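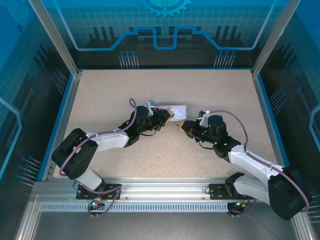

Chala: peças pequenas, blocos e encaixes

Leia-me do conjunto, versão 2

Bem-vindos ao Chala! É uma coleção de sequências curtas dedicada a uma coisa de que gosto muito: pegar em peças pequenas e pô-las em cima, ao lado ou dentro de outras. Blocos com furos, cubinhos, tampas, cavilhas, tudo coisas que cabem na palma da mão. Quem passou a infância a montar construções no chão da sala vai perceber logo o entusiasmo.

O que há aqui dentro

O conjunto tem 115 sequências, das quais 107 estão anotadas do princípio ao fim. As restantes vêm na pasta "por_rever" e podem ser usadas à vontade, mas sem confiar nas marcas de tempo. Cada sequência trata de uma única montagem, e a mesma montagem aparece várias vezes com as peças em posições diferentes (é a parte de que mais me orgulho, deu um trabalhão).

As peças

Blocos: retangulares, com furos redondos na face de cima. Há-os em tons claros e em cores fortes. Os claros são lindos sobre um tampo bege, mas os contornos perdem-se com facilidade, por isso convém experimentar primeiro com os escuros.

Cubos: as peças mais pequenas da coleção e as minhas preferidas. Alguns têm duas cores, o que ajuda imenso a perceber se a peça rodou.

Tampas e cavilhas: entraram em fevereiro, a pedido de quem usou a primeira versão. As cavilhas rolam. Rolam mesmo muito.

As caixas de arrumação são da Hornura e a maior parte dos blocos veio de um lote da Sandon. Se quiserem repetir as montagens em casa ou na oficina, qualquer bloco de tamanho parecido serve, desde que a face de cima esteja limpa e sem rebarbas.

Organização das pastas

montagens/ : as sequências anotadas, uma pasta por montagem
por_rever/ : sequências sem revisão
pecas/ : medidas e cores de cada peça, em CSV
notas/ : os meus apontamentos, escritos como calhou

Cada pasta de montagem traz um ficheiro passos.txt com uma linha por passo. Um exemplo:

segurar bloco pela ponta esquerda
pousar cubo sobre o bloco
alinhar
largar

Os verbos são sempre os mesmos e estão listados em notas/verbos.txt. "Alinhar" quer dizer acertar as arestas a olho; "encaixar" só se usa quando uma peça entra num furo. Na primeira versão eu misturava os dois, e quem ainda tiver esses ficheiros deve substituí-los.

Para que serve

Comparar maneiras de segurar uma peça enquanto se coloca outra, treinar reconhecimento de passos, estudar a ordem das montagens ou simplesmente ver como se resolve um alinhamento difícil. Já serviu também para preparar uma aula sobre instruções escritas, uso que não me tinha passado pela cabeça e que adorei!

Limitações

As peças são todas rígidas. Não há tecido, cordel nem nada que dobre. A mesa é quase sempre a mesma e a luz varia pouco, exceto nas sequências gravadas depois das cinco da tarde, que saíram mais amareladas. A sequência 1876 (a numeração vem do arquivo antigo e tem saltos) está marcada como "encaixar" e devia ser "alinhar"; fica corrigida na próxima versão.

Como contribuir

Mandem montagens novas! Basta a lista de peças, o ficheiro passos.txt e uma nota curta sobre o que correu mal. Os nomes dos ficheiros vão em minúsculas, sem acentos nem espaços. Para conferir se está tudo no sítio, corram o Tastier, o pequeno verificador incluído na raiz do projeto, e juntem o relatório ao envio.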